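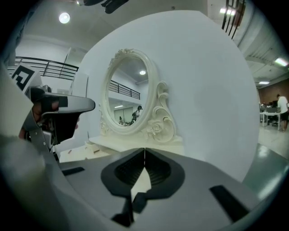 Hand grippers for teaching a table-top arm: putting a pair together and setting them up at a table

These notes cover the second version of the hand grippers we use at Hadwood, the shared workshop where I have a bench. You hold one in each hand, do a small job at a table, and the recordings are used later to teach an arm the same job. Our arm is a two-sided thing called Rey, which is still mostly on the bench with its wrists off. The grippers don't need it to be finished.

I've assumed you can print parts, solder a plug and calibrate a camera. The gripper plans are the Vilovitz set with a few changes, and the recording program is Irkska. If you're using something else for either, the order of work should still make sense.

Printing the parts

Print both bodies in one go if your bed is big enough, or at least from the same reel. We had a left body from one reel and a right from another and the slides never felt the same, which you notice straight away when you're using both hands.

The body goes flat side down. The fingers go on their sides, with the tip pointing towards the back of the bed. Use more walls than you would for an ordinary bracket and leave the infill alone. Supports are only needed under the trigger opening. Clean that opening with a small file before you do anything else, and keep clearing it until the trigger falls back under its own weight.

Pads are printed separately in the flexible stuff, slowly. Ours have ridges on the inner face. Smooth ones let go of anything with a polished surface, and a dressing table job is full of such things. Don't glue the pads in yet.

Assembling one gripper

1. Press the nuts into the body from behind. If one sits proud, warm it with the iron and push it square.

2. Fit the slide and run it back and forth by hand, dry. It should move the whole way with one finger. A rub at the closed end usually means the front screws are too tight.

3. Put the fingers on loosely, close them, and check the tips meet. A gap of up to 2 mm at the tip can be taken up by the pads. Anything more and the finger is bent, so print it again.

4. Tighten the finger screws in turn, a little each.

5. Add the trigger and its spring. The plans give a spring that I found too strong for a long afternoon. I cut 3 mm off ours and it's much kinder on the hand.

6. Push the pads in and glue them at the root only. They wear, and you'll want to get them off again.

Then build the other one while you still remember how the first went. Label the inside of each body L or R with a paint pen. They look the same until you've mounted the markers on the wrong one.

Markers

The marker blocks are where most of our trouble came from, so take your time here. Each face carries its own printed pattern, and no pattern may appear twice across the pair. Print them on matt paper. Glossy paper picks up the ceiling lights and a whole face can vanish from the tracking when you tilt your wrist.

Cut each square with the white margin left on. I trimmed the margin away on my first set to make them look neat -- the tracker couldn't find the edges and I had to print the lot again.

Stick them down with spray glue, not a glue stick, and roll them flat. When all the faces are on, measure the printed square with callipers and type that number into Irkska. Do not type in the number you asked the printer for. Printers scale things.

Screw the block to the back of the body before you do the calibration, and then leave it alone. If you take it off for any reason, calibrate again.

Setting up at the table

You want a table that looks like real furniture, at a height where you can sit and reach the back without leaning. We've been using a white dressing table with an oval mirror. A plain desk is easier, and I'd start with one if this is your first go. The dressing table is worth the bother afterwards, once the plain-desk recordings are coming out clean.

Put the chair so your forearms clear the front edge. Hold both grippers out over the table, open and close them, then reach for each corner in turn. If an elbow hits the chair arm, change the chair.

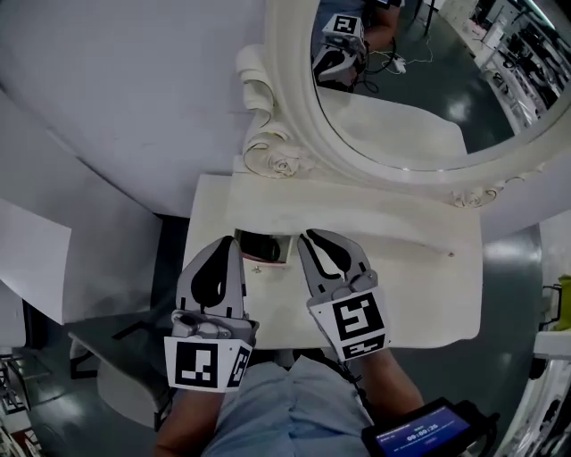
Watch out for anything set into the top of a table. An old dressing table may have holes or fittings in it, and a fingertip can catch in one and twist the whole gripper against the block. Go over the surface slowly by hand first so you know where they are, and keep the objects for the job away from them until you've had some practice.

Loose screws are worth a look too. Check the table's and then your own. I check the finger screws at the start of every session and there is nearly always one that wants a quarter turn.

About the mirror

A mirror shows the camera a second set of markers, the wrong way round. Irkska throws out reversed patterns by default, but there's a setting called "allow flipped" that somebody had switched on in our copy. With it on, the left gripper jumped to a place behind the wall several times a minute. Turn it off and save the profile.

The mirror also changes what the exposure does. Set the exposure by hand with the lights as they will be, aimed at the table top, and lock it. If you leave it on auto, it will drift each time something bright moves across the glass.

You could cover the mirror with a sheet. I did for a while. The recordings were cleaner but the arm is going to have to cope with mirrors at some point, so we now record with it uncovered and accept that a few takes get thrown away.

Calibrating

Plug in both grippers and leave them for 15 minutes. I don't know which part it is that drifts from cold, only that the opening width reads differently at first and then settles.

Run the opening check: fully closed, fully open, closed again, for each hand. Then the sweep. Hold one gripper still in your lap and move the other slowly through the space over the table, turning it so that each marker face gets its share of camera time. Swap over. Irkska wants 2000 good frames for each hand before it offers to save, and the bar fills up faster if you don't hurry.

Last, touch the tips of the two grippers together over the middle of the table. The program shows the distance between them as it believes it to be. If it's further out than you'd accept on the real arm, do the sweep again. Moving the offsets by hand to make the number look right only hides the fault until later.

Choosing the objects

Start with few things, small and light, in colours that stand out against the table.
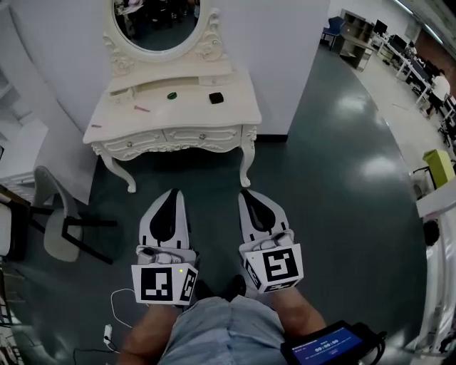
Thin sticks are harder than they look. The tips need to come down nearly flat to the surface, and beginners tend to stab at them from above. Round things roll. Put one of each kind out and you'll soon find out whether the pads were fitted straight.

Change the layout between takes. If everything goes back to the same spot each time, the arm learns the spot.

Recording a take

Keep the timer where you can glance down at it. Mine sits on my thigh. Start it, wait a moment with the grippers still, do the job, bring both grippers back to where they began, wait again, stop.

Move at the speed you'd want from the arm. That's slower than feels natural, and most people need to be told more than once. Use both hands only where the job needs both. When one hand has nothing to do, hold it off to the side with its marker block facing the camera.

If you drop something, carry on and pick it up if it's still on the table. Those takes have been useful. If it goes on the floor, stop and mark the take as bad.

Cables: route them to the outside of each hand and down to the floor, with enough slack to reach the far corner. Tape them where people walk. I lost most of a November evening to a plug that had worked itself half out, and the only sign was that the right-hand opening stayed at the same number in every file.

Afterwards

Copy the files before you unplug. Play back one take from the start of the session and one from the end, and compare the fingertip positions at rest. If they've moved, look at the marker block screws.

Wipe the pads with a damp cloth. Hang the grippers by the body, never by the fingers.

Our changed finger and pad files are in the Hadwood shared folder under "hand grippers v2". The wrist plate for Rey isn't in there yet as I'm still changing the hole spacing.

15 shares
3 comments

Related
Rey: wiring the shoulder joints
Irkska on an old laptop: what to turn off
Printing flexible pads without stringing
Vilovitz plans, parts list with metric screws
Hadwood bench booking and tool list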